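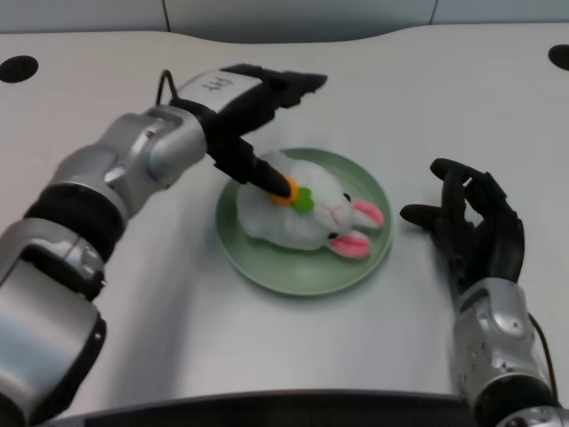 Reprise du montage à deux bras, donc, après presque 20 jours sans y toucher. J'avais laissé l'atelier en novembre avec un bras gauche qui dérivait et une main droite dont le pouce refusait de revenir à zéro. Les deux problèmes sont réglés, le premier proprement, le second un peu moins. Je note tout ici parce que j'ai déjà perdu une fois mes réglages et que je n'ai pas envie de recommencer.

Pour ceux qui arrivent en cours de route : les bras viennent d'un lot racheté à Lerilier quand ils ont vidé leur réserve, les mains ont été achetées à part, et le tout est monté dans l'atelier partagé où je loue un emplacement à l'année. Le logiciel de commande s'appelle Drurnari. C'est moi qui l'écris, il est laid et il fonctionne.

La dérive du bras gauche

Je pensais à un codeur fatigué. J'ai démonté le coude, nettoyé, remonté, et j'avais toujours le même décalage au bout de quelques minutes de mouvement. J'ai ensuite changé le câble, sans résultat. Le troisième soir, j'ai fini par regarder les vis de la platine de fixation, côté épaule. Deux d'entre elles étaient serrées dans un filetage abîmé et tournaient dans le vide au dernier quart de tour. Le bras bougeait sur son support d'une fraction de millimètre à chaque accélération, et cette fraction devenait un écart très visible au bout des doigts.

J'ai repercé, posé des filets rapportés, remis du frein-filet moyen, et laissé sécher une nuit. Depuis, plus rien. Frida Hallgrímsson, qui partage l'emplacement d'à côté, m'avait demandé dès le premier soir si j'avais vérifié les vis. J'avais répondu oui. J'avais vérifié celles que je voyais.

Le zéro du pouce droit

Là, c'est moins net. Le pouce a une butée mécanique et une butée logicielle, et les deux ne tombaient pas au même endroit. À l'allumage, la main cherchait sa butée, forçait un peu, se mettait en défaut, et il fallait couper l'alimentation pour repartir. La documentation de Skukent, d'où vient la carte de commande, donne une procédure de recalage en deux pages, mais elle suppose un modèle de main avec un doigt en moins. J'ai adapté. En pratique :

Couper le couple sur la main entière, et pas seulement sur le pouce.
Amener le pouce à la main jusqu'à la butée, sans appuyer.
Lire la valeur brute. Chez moi, 618.
Reculer de quelques pas et enregistrer cette position comme zéro.
Redémarrer la carte, puis relire. Si la valeur a bougé, recommencer.

J'ai dû recommencer plusieurs fois. La valeur se stabilise quand la main est tiède, pas quand elle sort d'une nuit dans un atelier à peine chauffé. Je laisse donc tourner les moteurs à vide un moment avant de faire la mise à zéro. Je n'aime pas trop cette solution – elle cache sans doute un jeu dans la transmission – mais pour le moment elle tient.

La table

J'ai remplacé l'ancien plan de travail, qui était en bois brut et plein de traces de colle. La caméra de tête avait du mal avec les veines du bois, elle y trouvait des contours partout. Le nouveau plateau est blanc, récupéré dans un bureau qui déménageait, avec ses deux passe-câbles ronds d'origine. Le bord du fond est courbe, ce qui complique un peu le repérage : j'utilisais l'arête arrière comme référence horizontale et il a fallu abandonner cette idée. Je me cale maintenant sur les deux trous noirs, qui ressortent très bien sur le blanc. Celui de droite sort en partie du champ, j'ai prévu de pivoter légèrement la caméra dès que j'aurai imprimé une nouvelle cale.

L'éclairage a changé aussi. J'avais une lampe d'appoint posée à gauche qui donnait des ombres dures, et la segmentation prenait une fois sur deux l'ombre du bras pour un objet. Je l'ai retirée et je me contente du plafonnier. Il reste des ombres, mais elles sont assez douces pour que le seuil les ignore.

L'objet d'essai

Jusqu'ici je travaillais avec des cubes en mousse. C'est commode, ça pardonne tout, et je n'apprenais plus grand-chose. Je suis passé au lapin en peluche, posé sur une assiette vert sauge. L'assiette sert surtout à délimiter la zone : le logiciel cherche d'abord un disque vert, et ensuite ce qu'il y a dedans. Blanc sur blanc, sans l'assiette, la peluche disparaissait presque complètement pour la caméra.

La difficulté avec une peluche, c'est qu'elle n'a pas de vraie surface. La profondeur mesurée tombe quelque part dans les poils, et selon l'angle l'erreur n'est pas la même. J'ai donc choisi un point de contact facile à retrouver, la petite décoration en feutre orange sur le dos. La couleur est franche, le feutre est plus ferme que le reste, et la feuille verte juste à côté donne l'orientation. Avec l'orange et le vert je sais de quel côté se trouve la tête sans avoir à reconnaître les oreilles. 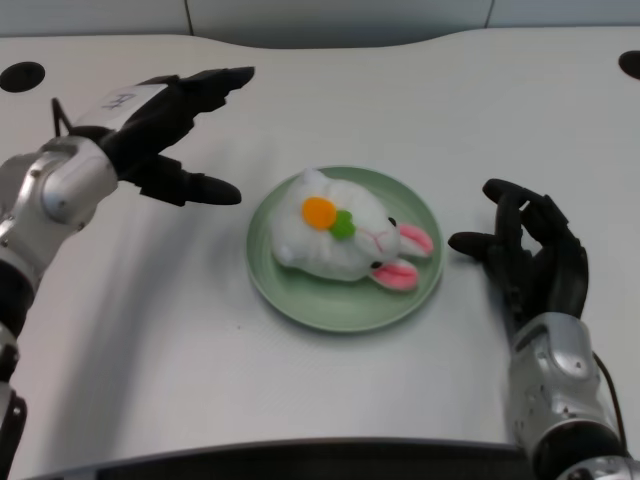 La séquence que j'essaie de rendre fiable est simple à écrire. Les deux mains se placent de part et d'autre de l'assiette, à distance à peu près égale. La gauche s'avance, tend un doigt et vient toucher le feutre. La droite reste en attente, sans contact. Puis la gauche se retire. Plus tard, la droite devra venir soutenir le côté de la tête pendant que la gauche passe dessous, mais je n'en suis pas là.

Le point délicat est l'arrêt au contact. Je n'ai pas de capteur de force dans les doigts, seulement le courant des moteurs, et une peluche qui s'écrase oppose très peu de résistance. Avec le seuil que j'avais pour les cubes, le doigt continuait à descendre jusqu'à sentir l'assiette à travers le rembourrage. J'ai baissé le seuil, et cette fois le doigt s'arrêtait en l'air, trompé par le frottement de sa propre articulation. J'ai fini par utiliser la variation du courant sur une courte fenêtre au lieu de sa valeur absolue, et par ralentir la descente dans les derniers centimètres.

Sur une soirée complète j'ai lancé 94 essais. La plupart se terminent comme prévu. Les échecs se rangent presque tous dans le même tiroir : le doigt arrive légèrement à côté du feutre, s'enfonce dans la fourrure, et la détection se fait trop tard. Je soupçonne l'étalonnage entre la caméra et le bras gauche, que je n'ai pas refait depuis la réparation de la platine. C'est idiot, le bras n'est forcément plus exactement à la même place. À refaire avant toute autre chose.

Les câbles

J'ai eu une alerte avec le câble du poignet gauche. Il fait une boucle au-dessus du bloc, et sur certaines trajectoires cette boucle venait frotter contre la main. Je l'ai raccourcie, trop, et le connecteur tirait quand le poignet tournait à fond. Je l'ai rallongée de 2 cm et limité la rotation dans le logiciel. À droite le câble longe l'avant-bras et ne pose pas de problème, je devrais faire pareil à gauche mais le connecteur sort du mauvais côté.

J'ai aussi marqué la main gauche au feutre, sur une étiquette blanche. J'avais branché les deux mains à l'envers en décembre dernier et passé une heure à chercher un bogue qui n'existait pas.

Reste à faire

Refaire l'étalonnage de la caméra avec le bras gauche, puis avec le droit.
Imprimer la cale pour la caméra.
Ouvrir la main droite et regarder ce jeu dans le pouce.
Remplacer l'alimentation Frandsen, qui siffle dès que les deux bras accélèrent ensemble. Elle tient la tension, je l'ai mesurée, mais Frida travaille à deux mètres et elle commence à mettre un casque.
Mettre de côté les journaux des essais ratés dans un dossier séparé avant qu'ils soient écrasés. Drurnari les efface au redémarrage, c'est un choix que j'ai fait il y a longtemps pour économiser de la place et que je regrette à chaque panne.

Pour la prochaine fois, je voudrais essayer la même séquence avec l'assiette tournée et la peluche dans l'autre sens, tête à gauche. En théorie rien ne change, puisque l'orientation est calculée à partir des deux couleurs. Le bras gauche devra par contre passer au-dessus des oreilles, et je n'ai rien prévu pour les éviter. Je mettrai les fichiers de la platine en ligne quand j'aurai corrigé les cotes, celles de la version actuelle sont fausses pour les deux trous du bas.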